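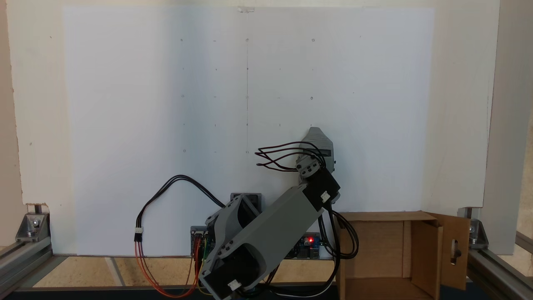 Workshop notebook, February 5, 2025
Dellasness accessible homes: roll-in shower mock-up, third round

Carried over from last entry: the floor leaks uphill. I wrote that in large letters and underlined it, and I have now had a night to reconsider and would like to keep it.

For anyone opening this in the middle: Dellasness is three homes on one lot in Gramach, all single-story, all affordable rental, all with a shower you can roll a chair into. The shower is a tray of sloped panels under vinyl, a linear drain along the back wall, and no curb, lip, hump or step of any kind between the wet part of the room and the dry part. The dry part is supposed to stay dry out of good manners. We have built one bathroom at full size in plywood and two-by-fours to find out if it will, before Wyss orders three of everything.

Where we were

Round one was a disaster, but the sort you can blame on the staple gun. Round two had the correct slope on paper and a puddle by the toilet. The puddle is the subject of a growing stack of email. Wyss says it's our subfloor. We say it's their drawing. The drain people say their drain was installed by someone who had not read the sheet, and there they have a point, as the sheet was still folded up inside the drain.

What I did this morning

Pulled the vinyl back from the doorway side and put the long level on the bare panels. Took readings every hand's width, starting from the door and working toward the drain. The first two rows are flat. Fine, they should be. Third row falls the right way. Fourth row falls the right way and then, on the toilet side, thinks better of it and comes back up. The rise is small. I could not see it by eye and could not feel it with my palm, but a marble found it right away and went and sat under the grab bar.

So the uphill leak is a low spot with a ridge on the drain side of it. Water comes off the shower wall, runs along the ridge, and arrives at the toilet as though it had an appointment.

Cause, as far as I can tell: the sloped panels come in left and right. We have two lefts. They are identical except that one edge is a shade thicker, and the marking that tells you which is which is on the underside, where it can be read by the glue. I went back through the delivery slip and it says one left, one right, so either the slip is wrong or the box was packed by an optimist. I am not going to chase it. I am going to write LEFT and RIGHT on the top faces of every panel that comes into this shop from now on.

Swapped in the spare right-hand panel from the scrap pile (it has a chewed corner, but that sits under the vanity). Screwed it down dry, no adhesive, taped the joint. The marble now goes to the drain from everywhere I set it down, including from the doorway if you give it a little encouragement.

Water tests

Same method as before so the numbers can be compared by people who enjoy that. Hand shower on full, aimed at the back wall at seated shoulder height, then at the side wall, then dropped on the floor and left to thrash, which is what happens in real life when a hand shower slips off a lap. Paper towels laid in a line across the room where the dry zone starts. Any towel that shows a wet patch is a fail.

Back wall: pass.
Side wall: pass, with one damp corner I put down to me stepping on it.
Dropped on floor: fail, two towels, doorway side.
Dropped on floor, repeated with curtain weights on: pass.

The curtain weights deserve a note. They are fishing sinkers in the hem. The curtain that came with the spec is a very light one, and as soon as the warm water gets going it billows in and wraps itself around whoever is sitting in the chair. I sat in the chair. It's like being hugged by a wet ghost. A heavier curtain fixes both this and the towel problem, and costs less than any other item under discussion, so naturally it will be the one that gets argued over.

Do not let the curtain get "value engineered" back to the light one. I'm writing it here so I can point to it in May.

The drain

Kesidico's linear drain is a decent piece of metal. I want that on record before the complaints.

Complaint one. The grate lifts out with a hook, and the hook is a little bent wire thing that will be lost before the first rent is paid. A tenant with weak hands cannot get the grate up without it. A tenant with strong hands cannot either, I tried. We need either a grate with a finger slot or a hook that lives on a screw inside the vanity. I've made a hook with a proper wooden handle from an offcut and hung it on a nail. It's ugly and it works and I would like to see it stay in some form.

Complaint two. The hair strainer sits below the grate and is a separate part, shown on the sheet as optional. It isn't optional. I poured in a handful of sawdust and dog hair from the shop vac as a stand-in for human beings, and without the strainer it all went straight around the bend and out of reach. With the strainer, it came up in one unpleasant biscuit.

Complaint three is about the sheet itself. The height of the clamping ring is given from "finished floor," and the drawing shows the finished floor as a line with no thickness. Our vinyl has a thickness. All vinyl does. If you set the ring from the panel, the grate sits proud, a caster catches on it, and you get a small but definite jolt. If you set it from the top of the vinyl, it sits flush. Set it from the top of the vinyl.

Grab bars and the question of where people's arms are

The bars are at code height and I have no quarrel with the code. The trouble is the one on the side wall, where the drawing has it starting behind the seat. To use it you would need to reach backward, which is the one direction in which most of us are no good. Slid it forward by the width of a hand and tried again from the chair, from the fold-down seat, and standing with one knee locked. Better in all cases. It's still within what the code allows.

This does mean the blocking inside the wall has to move. We could put solid plywood behind that whole wall from knee to shoulder and never have this talk again. A sheet of plywood is cheap. Opening up a tiled wall in an occupied apartment to find out where the studs are is not. I'll put this in the note to Wyss with fewer adjectives.

Also: the hand shower hose is too short to reach the fold-down seat if the seat is on the far wall, and the seat is on the far wall. Somebody drew each of these on a separate day. A longer hose solves it.

Door

Pocket door still rubs. I shaved the bottom and it now rubs at the top, so I suspect it of doing this out of principle. The pull is a recessed cup, meant for fingertips. Swapped it for a plain D-handle, which stops the door short of fully open and costs us some clear width. Measured it, and we are still legal with the handle on, though without much to brag about. A longer track would give it all back. Left the D-handle on for now so visitors can have opinions.

Paperwork

The drawing we are building from is sheet 109 and the one Wyss was quoting at me over email is also sheet 109, but theirs is a newer one with the drain shifted toward the window. Both have the same date box. I've written OLD on ours in marker and hung it back up, since we built to it and I need to know what we built to.

The change request for the heavier curtain, the strainer and the wall plywood is number 2836. If you phone the office, give them the number first. If you begin with the story, they put you on hold in the middle of it. 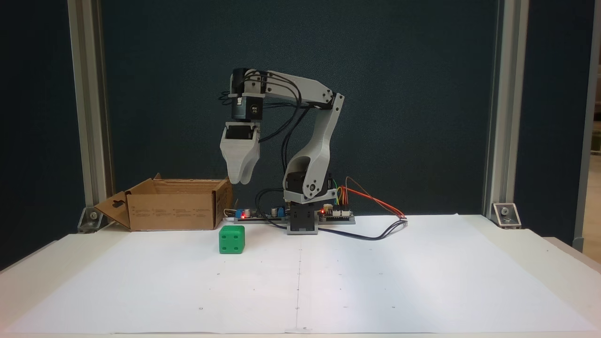

Still open

Glue down the right-hand panel properly. Not before the adhesive has been indoors overnight, it was like cold peanut butter today.

New vinyl at the doorway. I got the old piece back down but there is a crease in it now, and a crease is a wick.

Ask for a second spare pair of panels, one of each, and turn them over before signing.

Run the dropped hand shower again with the fan on. The fan pulls toward the ceiling by the door and I have a feeling the curtain will have something to say.

Try the whole room with the powered chair, which is heavier and turns wider than the one I have been using. Check the joint between panels afterward for any crack in the tape.

Find out if the homes get a floor heater in the bathroom. It's on one list and missing from the other. If they do, every screw I put in today is in the wrong place.

Mop is behind the mock-up wall, on the dry side. Please put it back there, wrung out.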